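About Us

Welcome to Jandance! We are a small lighting shop and repair workshop, and we have been putting good desk lamps on people's tables for 23 years. If you have ever tried to finish a letter, a hem or a page of homework under a ceiling bulb that throws your own shadow over everything, you already know why we do this.

Jandance began as a repair counter on Grerkon Street, with one bench, a drawer of plugs and switches, and a kettle that is still going strong. People brought in lamps that had belonged to their parents, or that they had rescued from a yard sale, and while they waited they would ask if we had anything to sell. We didn't, not at first, but after enough of those conversations we cleared the front window and filled it with the kind of lamp we liked ourselves.

These days the front room holds 46 models, most of them meant for desks, sewing tables and bedsides (we do keep a few floor lamps by the door, and they are lovely too). Our two main lines are Srithong, which is the plainer one, and Cultel, which comes in the brighter colors. Please don't feel you have to know which you want before you come in. We like it best when customers sit down, switch things on and off, and take their time about it.

In April 2018 we moved to our present address at 2552 Grerkon Street, a little farther up the hill, and at last had room for a proper set of tables. We painted the walls twice before we were happy with them, and we are so glad we did.

Color is what we get asked about more than anything else. Many people come in looking for black or gray and go home with something quite different, and we're always pleased when they do!

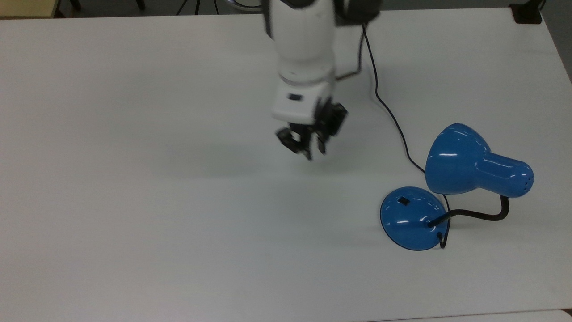 A glossy blue lamp on a white table is a cheerful thing to sit down to in the morning, and it goes with far more than you might expect – oak, pine, painted shelves, a stack of old paperbacks. We also tell everyone to think about where the cord will run before they settle on a spot for the lamp, as it saves a good deal of moving things around later.

The repair bench is still at the heart of the shop. We rewire, replace switches and tighten wobbly necks, whether or not the lamp was bought from us, and small jobs are usually ready in 2 days. Bring the shade along too if you can manage it. Parking is behind the building, and the side door is the one without steps.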